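Zendader sucht Teilnehmende für eine Untersuchung zur Handhabung von Mehrfachsteckdosen

Letzte Aktualisierung: 9. November 2021

Zendader untersucht, wie Tischsteckdosenleisten am Arbeitsplatz ausgerichtet, angeschlossen und wieder weggeräumt werden. Erfasst werden Griffposition, Kabelführung und Bearbeitungszeit je Durchgang. Gesucht werden 20 Personen ab 18 Jahren. Elektrotechnische Vorkenntnisse sind nicht erforderlich.

Die Aufgaben werden an einem Tisch ausgeführt. Jede Person bearbeitet dieselbe Abfolge: Leiste in die vorgegebene Lage bringen, Stecker einsetzen und abziehen, Schalter betätigen, Anschlusskabel aufwickeln. Alle Durchgänge erfolgen spannungsfrei.
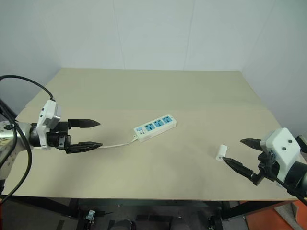

Zwischen den Durchgängen wird die Ausgangslage von der Versuchsleitung wiederhergestellt. Eine Sitzung dauert 90 Minuten einschließlich Einweisung und Pause. In der Vorstudie vom September wurden 525 Durchgänge ausgewertet; für die Hauptstudie sind 2.145 vorgesehen.

Voraussetzungen:
- uneingeschränkte Beweglichkeit beider Hände
- normale oder korrigierte Sehschärfe
- ausreichende Deutschkenntnisse für die schriftliche Anleitung
- keine Teilnahme an der Vorstudie

Die Vergütung beträgt 30 Euro je Sitzung und wird überwiesen. Fahrtkosten werden nicht erstattet. Die Messdaten werden pseudonymisiert gespeichert. Ein Abbruch ist jederzeit ohne Angabe von Gründen möglich.

Anmeldungen mit Angabe von Alter und Händigkeit nimmt Despina Stefanou entgegen, Kennwort »Plurketach«. Fachliche Rückfragen beantwortet Irja Räsänen. Termine werden nach Eingang der Anmeldung vergeben.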